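**Erkonwood Lending Library: loans and returns**

### How long is a loan?

Standard loans run 30 days. The due date is set at checkout and doesn't move if the item is picked up late from the hold shelf.

### Can I renew?

Once, for 23 days, provided there is no hold on the title. Renewals are entered online or at the Utton desk. A renewal counts from the original due date.

### What happens to overdue items?

There are no daily fines. On day 31 after the due date the item is marked lost and the replacement price is added to the account. Returning the item in usable condition clears the charge.

### Do hardcovers and paperbacks follow the same rules?

Yes. Reference volumes are excluded and may be read on site only. Leave them on the table after use; staff log each one as an in-house use before reshelving.

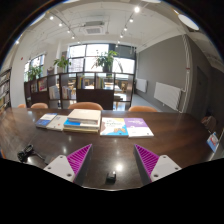
Efthymia Vasilakis wrote in to object that in-house use should count toward the purchase list, as holds do. It does as of September. Titles are ranked on both figures combined.

### My card number is rejected. Why?

Cards issued before the Konis catalog was installed lack the branch prefix. Enter 3060 ahead of the printed number. If it still fails, email Mackenzie Cormier with the number and the name on the account.

Last revised 16 February 2021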